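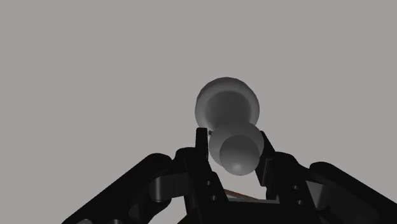 Lonberg Member Services Community
Board and Officer Matters

Executive chairman who also sits on the compensation board committee

Posted by R. Nijs, 3/1/22

I am the corporate secretary of a mid-sized mutual insurer with 1,977 voting members. Our board has elected its former president as executive chairman. Before the election, this director was already a member of the compensation committee, and the board has not yet reviewed the committee assignments. The committee charter states that members "shall be free of any management role in the company." The bylaws say nothing on the matter. May the director remain on the committee until the annual meeting in October, or must a replacement be named at once? I would also be grateful for guidance on how the change should be recorded in the minutes.

Replies

Ans Geerts

The answer depends first on whether the executive chairman holds a management role under your own documents. In most companies the word "executive" is used when the chairman has duties beyond presiding over the board, such as supervising the president or directing strategy, and is paid for them. If the resolution of election assigns duties of that kind, the director no longer meets the charter requirement and should leave the committee now. The annual meeting has no bearing on this unless your bylaws provide that committee members are elected by the policyholders.

I would suggest the following order of business. The director submits a short letter resigning from the committee only, with an effective date. The board accepts the letter and appoints a successor at the same meeting. The minutes should record the letter, the appointment, the vote, and the fact that the executive chairman did not vote on the item.

Please also check whether the committee has met since the election. At Rasham Mutual, where I served as secretary, the committee had approved 2 pay items before the matter was noticed. The full board reviewed both and ratified them, with the director out of the room. Your state insurance department may have its own rules on committee membership, and counsel should confirm those before the meeting.

ultthorpe_office

We had the same thing and just left it until the annual meeting. There were no objections. The charter can be amended if it is a problem.

R. Nijs

Thank you both. The resolution does assign supervision of the president, so I will ask for the letter. The committee has met once since the election, and that item will be placed before the full board. With the director's departure the committee will have 3 members, the minimum under the charter, but I understand a successor should still be appointed.

Ans Geerts

If the charter sets only a minimum, the board may leave the seat open. If it fixes the number of seats, the vacancy should be filled. The same applies to any committee chair the director may hold, which requires a separate appointment. On the previous suggestion, an amendment would apply only from the date of its adoption and would not cure a meeting already held.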